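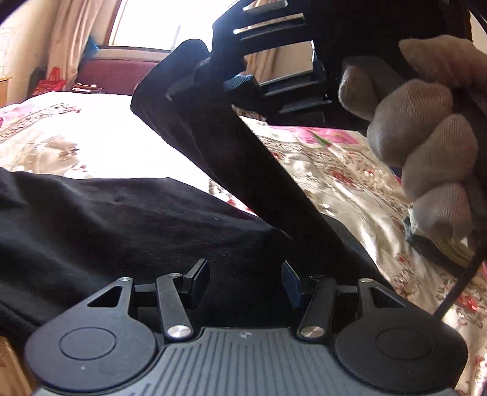
Webbing is a strong, flat strap made by weaving many threads closely together. People use it to carry bags, to hold loads in place and to fasten things around the body. A strap is seldom used alone. It is usually joined to a harder part, and the two materials do different jobs. The black plastic piece held in the gloved hand is rigid and has a row of slots, while the long black strap attached to it is made of fabric. Fabric can bend and fold. Rigid plastic keeps its shape.

Why are straps woven?
A single thread is easy to snap. When many threads cross over and under one another, they share the pull between them. Threads that run along the length of the strap carry most of the load. Threads that run from side to side hold the others together and keep the strap flat.

Why are straps flat?
Hang a heavy bag from a piece of string and hold the string in your hand. The string presses on a narrow line of skin and soon feels uncomfortable. A wide strap spreads the same weight over a larger area - this is why school bags have broad shoulder straps.

What does a slot do?
A slot is a long, narrow opening. On many kinds of buckle, a strap passes through one slot and back through another. The strap rubs against the plastic and against itself. This rubbing is called friction, and it helps to stop the strap from slipping. Pulling the loose end makes the strap shorter.

Try it yourself
You will need a strip of cardboard, a ribbon and an adult to help with cutting.
Cut two slots in the cardboard, each a little wider than the ribbon. Thread the ribbon up through the first slot and down through the second. Pull gently on one end. Now add a third slot and thread the ribbon through all three. Is it harder to pull? Try a smooth ribbon and a rough one, and record which one slides more easily.

Words to know
Friction: a force that resists sliding when two surfaces touch.
Rigid: stiff and not easily bent.
Webbing: strong fabric woven into a flat strip.

Written by Melur Nair for the Arnstead Children's Library. Reviewed April 16, 2024.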